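Diary of the Exhibitions Office, Zalstead Gallery
August 29, 2024

The office opened at the usual hour. The morning was given to the hanging of the Kesomus prints, on loan until the end of the autumn season. Gwion Morgan supervised the work in the east room. All 43 sheets are now on the wall, and the condition reports have been signed and placed with the loan papers. Two frames were found to have loose backing and were returned to the workshop for repair. Neither sheet was affected.

The lender has asked that the lighting in the east room be kept lower than was agreed in July. The office has consented. The wall labels will have to be set in larger type as a result, and the printer was informed before noon.

Pornthip Petchrat delivered the final text of the catalog essay. It deals chiefly with the late etchings and the artist's return to bare landscape after many years of figure work. The essay is longer than the commission allowed, but the office proposes to print it in full. The passage on the reworked plates is the clearest account of them that we have received.
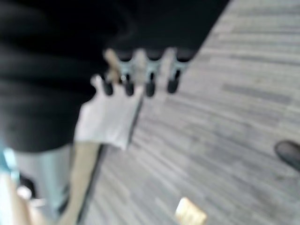
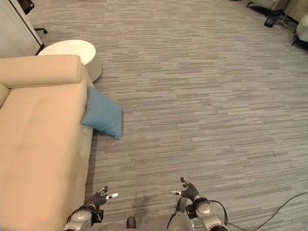
The print run was settled at 2,000 copies, with the cover in the plain gray stock. A sample from the Plollier press showed a green cast in the darker plates. It has been sent back with a request for a second proof on Monday.

Attendance for the week to date stands at 338, which is lower than hoped. The drawing room display closes on Sunday and will not be extended.

A letter was received from the Liang estate concerning the large ink scroll. The estate is willing to lend but asks for a sealed case. The cost of the case was discussed with Mr. Morgan, and no decision was taken. A reply is to be drafted tomorrow.

The east room was locked at six. The key to the print store remains with Ms. Petchrat until she has finished checking the plate numbers.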